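Vamley Handling Cells: Working Rules FAQ
Applies to all two-arm cells at the Lotton and Tandside sites. Revised 7/18/21.

Who has to follow these rules?
Anyone who operates, supervises or programs a handling cell, including visiting staff from Amegashie. Office staff who only watch from behind the line do not need cell training, but they must stay behind the line.

Can I reach into the cell while the arms are holding a part?
No. Press hold, wait for the amber light, then open the gate. An arm at rest with a closed gripper still counts as live. If the item has to be freed by hand, use the release key on the pendant first.

What counts as a soft item?
Anything that changes shape under the weight of one finger: bags, film, cloth, cord, netting. Soft items have their own speed and force settings. Do not run them on the rigid profile, even for a single test.

Why are drawstring bags listed separately?
The string and the bag body move differently. A pull on the string can close the neck, drag the whole bag or do nothing, depending on where the fingers land. Clear bags add a second problem – the vision system reads reflections on the film as edges. For both reasons, drawstring work requires the wrist camera feed to be open on the operator's screen at all times. The overhead view alone is not enough to approve a grasp.
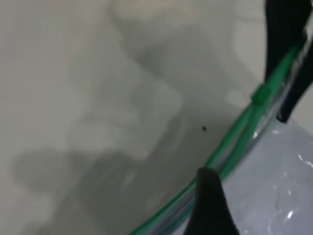
Wrist camera view: clear bag with green drawstring, knot at upper right, gripper fingers at the bag.

What should I check in the wrist view before approving a grasp?
Find the knot, if there is one, and follow the string on both sides of it. Check whether a finger is covering any part of the string. A covered section is treated as unknown, and the operator must get a second view before approving a pull. Glare on the film is not a reason to reject a grasp if the string itself can be followed.

Is there a force limit?
Yes. The soft profile is capped at 4 newtons of grip force per finger. The cap is set in the controller and cannot be changed from the pendant. Requests to change it go through form 2583.

How many times may the arm retry?
2 retries after the first attempt. After that, put the cell on hold and reset the item by hand. Log it as a handling stop, with the item type and the attempt number.

Do I have to clean the work surface between items?
Clean it at the start of each shift and whenever loose material is visible. Wipe with a dry cloth. Sprays leave a film that changes how the surface reflects.

How long can one operator stay at the screen?
60 minutes, followed by a break or a change of task. The limit applies to live supervision only. Reviewing recordings does not count toward it.

What about recordings?
Wrist camera recordings are kept until the March audit and then deleted unless they belong to an open report. Do not copy them to personal devices. If a person's face or badge is visible, flag the recording so it can be masked.

Do these rules replace the site risk assessment?
No. Where the two differ, follow the stricter one and report the difference.

Who approves exceptions?
Radomír Brabec, cell safety lead, in writing and before the work starts. Verbal approval is not valid. An exception covers one cell and one item type – it does not carry over to the next shift.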